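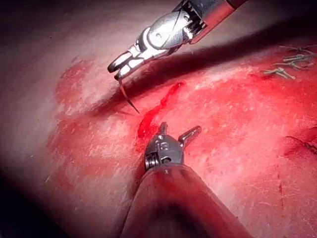

4. The open day

4.1 Setting and visitors

The demonstration ran in September at the Kiltau training lab, one day, doors at 9 a.m., last group out shortly after 4 p.m. Visitors came in groups of 8. 364 people signed in at the desk; a few walked in through the back and were not counted. We handed out 300 paper forms and ran out before lunch, so later groups answered on a shared tablet (see 4.4, this matters for the numbers).

Most visitors had no medical background. Families, students from the college across the road, retired people, a fair number of nurses on their day off. Surgeons were asked to say so on the form, and their answers are left out of the analysis here. They are treated in Section 6.

4.2 What was shown

Each group stood along the side of the room facing the main display, a wall screen carrying the instrument view. A second, smaller screen stood by the operator console. The task was suturing on tissue with two robotic instruments, the same task used in our Turano bench study, with the same written script for the presenter. Script was cut from twelve minutes to nine after the first two groups because the line outside was getting long.

The presenter explained the parts in a fixed order: shaft, wrist, jaws, needle, then thread. Groups were told which way each joint bends before they saw it move. We had planned to do this with a printed card but the cards came back from the printer mirror-reversed and were dropped.

Figure 4. Two robotic instruments during suturing. The upper instrument holds a curved needle in its jaws, with the point just above the tissue surface. The lower instrument has its jaws open beneath a blood clot. Cut suture ends, or knots, lie at upper right.

Figure 4 is typical of what a visitor had to make sense of at a glance. Two tools coming in from opposite directions, one bright and one dark, and the lower shaft takes up more of the view than anything else. Blood is smeared over much of the tissue. For a trained eye the needle is the thing to watch. For visitors it often was not. In the comments the dark lower instrument is mentioned more than twice as often as the needle, and several people took it to be the one "doing the work" simply on account of its size. The needle is thin and dark and easy to lose against red tissue.

Shadow was the other trouble. There is a dark groove or fold running across the upper part of the view, partly deepened by the shadow of the upper tool. Visitors asked whether it was a cut. The presenter had no line in the script for this and answered differently from group to group, which we should of fixed by mid-morning and did not.

4.3 Procedure

Each visit had three parts. First the talk, with the instruments held still. Then the suturing itself, without commentary for the first 90 seconds, so that we could record where people looked and what they asked unprompted. Then open questions. One of us sat at the back and wrote down every question word for word, or as near as possible. When two people spoke at once the louder one got written down. A known weakness.

The silent stretch was not popular with the presenters. Groups got restless and some began talking among themselves, and in three sessions the presenter gave in and started explaining early. Those sessions are marked in the data file and left out of the gaze counts but kept for the questions.

After the questions, visitors filled in the form: four rating items and one open box ("What did you think was happening?"). The items came from the Beaulieu visitor scale with the wording simplified. "Autonomous" became "working by itself", "tele-operated" became "moved by a person". Pilot readers had stumbled on both.

4.4 Results

Questions fell into four rough classes. Control came first by a wide margin: who is moving it, is the person in this room, what happens if the power goes. Next came questions on the tissue, mainly on blood, whether that much is normal, and whether the clot should be taken away before the stitch goes in. Then the tools themselves (how small, can they be washed, do they wear out, what do the little wheels do). Last, cost and jobs. Cost hardly came up before noon and then came up in nearly every group, and we think a news item playing in the lobby may have had something to do with it but can't show that.

On the form, visitors who had seen the operator console before the screen rated the system as "moved by a person" more firmly than those who saw the screen first. Order was not randomized. It depended on which door the group came in by, and that depended on the rain.

Paper and tablet answers differ. Tablet answers are shorter, and the open box was left blank much more often. We report them separately in Table 3 and don't pool. The tablet was also passed hand to hand, so later visitors in a group could see what earlier ones had typed. At least one run of answers is plainly copied.

The open box gave the most useful material. Many wrote that the instruments were "working together", even where only one was holding anything. A smaller set read the open jaws of the lower tool as a threat or a mistake, e.g. "it looked like it was about to bite the wrong thing." Open jaws near tissue seem to worry people more than a needle point does. This did not show up in the Turano data, where viewers were trainees and knew what an idle jaw looks like.

4.5 Notes for a repeat

The Lellier site plans to run the same format in the spring, and we passed on the following. Name the groove, and any other dark area, before starting. Say aloud which tool is active each time it changes. Keep the silent stretch but tell visitors it is coming and how long it lasts. Use one kind of form only. Put the console where both doors lead to it.

We also suggested a pointer on the wall screen. Ours was a laser pointer and it washed out completely on the red parts of the picture, so presenters ended up walking over and using a finger, blocking the view for anybody on the left. Seating was not provided and sould be, several older visitors left before the questions and their forms are missing for that reason.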